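3.2 Surfaces around the washbasin

The second part of the study dealt with where small items are put down in bathrooms with little storage. Kylie Pearce visited homes in the Halás development in November and kept a written record of each washbasin area, including the type of basin, the storage above and below it, and the items left out on top. The full record has 456 entries. An item was entered once per visit, even if it had been moved during the visit.

We sorted resting places into three groups: closed storage, open shelves, and the basin itself. The last group covers the rim and any ledge that is molded as part of the basin. Earlier work by Hjaltested treated the rim as part of the "wet zone" and left it out of the storage totals. We counted it, as residents told us they used it every day – often for things that had a place in the cabinet.

Basins with a wide ledge on one side were of special interest. Figure 4 shows a basin of this type, with a vanity cabinet below, a mirrored medicine cabinet on the wall above, and a dark gray fabric item left on the right part of the rim.

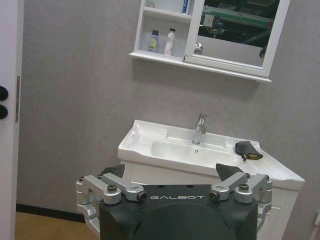 Why do people leave things on the rim when there is a cabinet within reach? Mostly to save a step, according to the residents, who said that opening a door with wet hands was a nuisance and that they would need the item again before bed.

Figure 4. White basin with side ledge and single-lever faucet.

Fabric items were coded apart from bottles, tubes, and brushes. Pouches, washcloths, and folded towels do not stand upright, so they take up more of the ledge than their size would suggest. Where it was unclear whether an item was a pouch or a cloth, it was coded as "soft item, other" and kept in the totals.

Bergþóra Hjaltested coded a sample of the entries a second time without seeing the first set of codes. The two coders disagreed most often on the line between rim and ledge – a point we return to in Section 5. Entries on which they could not agree were left out of the comparison between basin types but kept in the overall record.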